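Ticket 4000 - Gästezimmer EG, Lampe am Nachttisch ohne Funktion / Restpunkte Zimmer
Objekt: Gästehaus Wastel
Status: offen, wartet auf Lieferant
Priorität: 2
Angelegt: 8. Juli 2018

Meldung vom Empfang

Gast sagt, Lampe neben dem Bett geht nicht. Hat am Schalter probiert, nichts. Deckenlicht geht. Bitte vor nächster Anreise klären. Außerdem: Teppich sieht nicht gut aus, und beim Sofa steht man beim Hinsetzen wohl "irgendwie schief". Mehr hat der Gast nicht gesagt, nachfragen ging nicht mehr, war schon abgereist.

Haustechnik, erster Eintrag

War kurz drin. Lampe tot, stimmt. Leuchtmittel raus, anderes rein (das aus dem Flur, das geht sicher) - immer noch tot. Also nicht das Leuchtmittel. Sicherung im Verteiler ist drin, FI auch. Steckdose hinterm Nachttisch mit Prüfer gemessen, Spannung da. Bleibt Lampe selber, Schnurschalter oder Fassung.

Nachttisch dafür vorgezogen und wieder hingeschoben, bitte wer putzt einmal dahinter saugen, da war ordentlich Staub.

Haustechnik, zweiter Eintrag

Lampe mit in die Werkstatt genommen. Kontakt unten in der Fassung war plattgedrückt, hochgebogen, dann ging sie. Dann wieder nicht. Wackelt. Schalter aufgemacht, sieht gut aus, Klemmen nachgezogen. Ging vier Mal hintereinander an, beim fünften nicht. So geb ich die nicht raus.

Modell ist Kornura, die haben wir in allen Zimmern im EG. Ersatzfassung bei Pundthorpe angefragt, die haben uns die Lampen damals geliefert (Dezember, steht im Ordner). Antwort: Fassung einzeln gibt es nicht, nur komplette Lampe. Angebot kommt per Mail. Hab geschrieben dass wir keine neue Lampe wollen sondern eine Fassung. Mal sehen.

Lampe erstmal zurück ins Zimmer gestellt damit es nicht nackt aussieht. NICHT als erledigt eintragen.

Rückfrage Empfang

Kann das Zimmer so vermietet werden? Haben eine Anfrage für 2 Nächte.

Haustechnik

Von mir aus nein. Lampe geht nicht zuverlässig und das Zimmer ist auch sonst nicht fertig. Bett ist gemacht, weißer Bezug, ist ok. Der Boden nicht. Auf dem Teppich liegt eine Verpackung von was zum Knabbern, goldene Folie, mitten zwischen Bett und Sofa. Auf dem Nachttisch noch ein kurzes schwarzes Kabel mit Stecker, keine Ahnung ob das uns gehört oder Fundsache ist. Bitte Empfang entscheiden und ggf. ins Fundbuch.

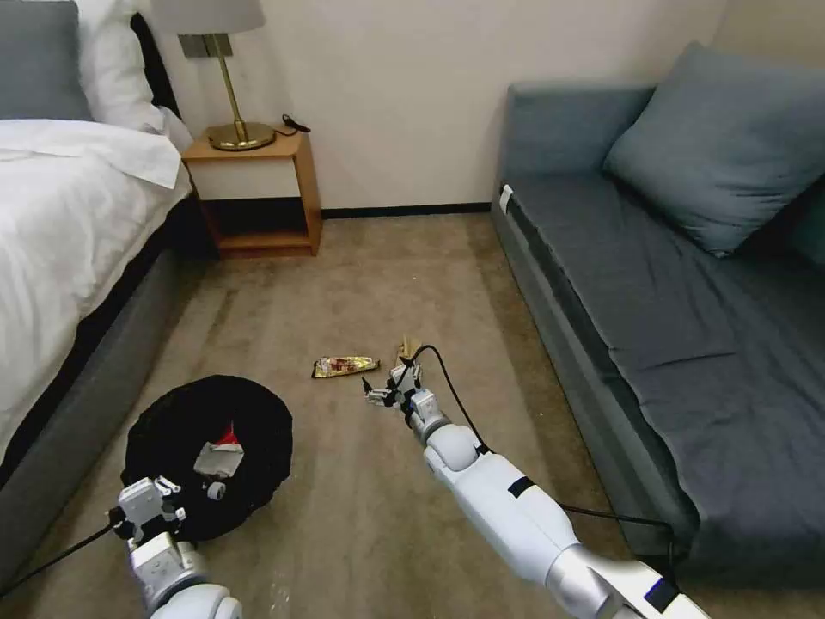 Zum Teppich: dunklere Stellen und Laufspuren, mit Saugen allein wird das nichts. Sprühextraktion, das Gerät steht beim Haus hinten. Mittel ist noch da, Kanister Karaca, Rest sollte reichen. Vorher unbedingt an einer Ecke testen, beim letzten Mal hats auf dem Flurteppich einen hellen Rand gegeben. Trocknen lassen mit offenem Fenster, eine Nacht einplanen. Heißt: Anfrage auf ein anderes Zimmer legen.

Zum Sofa: kann ich so nicht nachvollziehen. Hab mich draufgesetzt, links, rechts, Mitte. Gibt hinten etwas nach, aber schief? Wasserwaage auf die Sitzfläche gelegt, minimal aus der Waage, kann auch der Boden sein. Füße nachgeschraubt so weit ich drangekommen bin, zwischen Sofa und Teppich ist kaum Platz. Zum richtig Schauen muss es gekippt werden, das mach ich nicht alleine. An der Vorderkante hinten hängt noch ein kleines weißes Etikett, bitte dranlassen bis die Reklamation geklärt ist - falls wir reklamieren.

Empfang

Anfrage umgelegt. Kabel kennt hier keiner, kommt ins Fundbuch. Reinigung weiß Bescheid, macht Boden und hinterm Nachttisch, Müll nimmt sie mit. Was kostet die Lampe?

Haustechnik

Angebot von Pundthorpe ist da. Einzeln teuer, im Viererpack billiger pro Stück. Ich würd 4 nehmen wenn die Fassungen alle gleich schlecht sind, in den andern Zimmern hab ich aber noch keine Meldung. Rahmen für Kleinteile EG liegt bei 2000 im Jahr, da ist noch Luft. Bitte Freigabe, ich bestell nichts auf Verdacht.

Alternative: Standardfassung aus dem Baumarkt. Gewinde müsste passen, hab gemessen. Kostet fast nichts, muss aber hinterher geprüft werden wegen Gästebereich. Wär mir ehrlich gesagt lieber als vier Lampen in den Keller zu stellen.

Offen:

Freigabe Lampe oder Fassung (Empfang/Büro)
Teppich Sprühextraktion, vorher Ecke testen (Reinigung)
Sofa zu zweit kippen, Füße und Unterseite ansehen (Haustechnik)
Fundbuch Kabel (Empfang)
Die anderen Kornura im EG einmal durchschalten, jede ein paar mal hintereinader (Haustechnik)

Zimmer bleibt bis dahin gesperrt. Wer was davon macht, bitte hier reinschreiben und nicht auf Zettel am Schlüsselbrett.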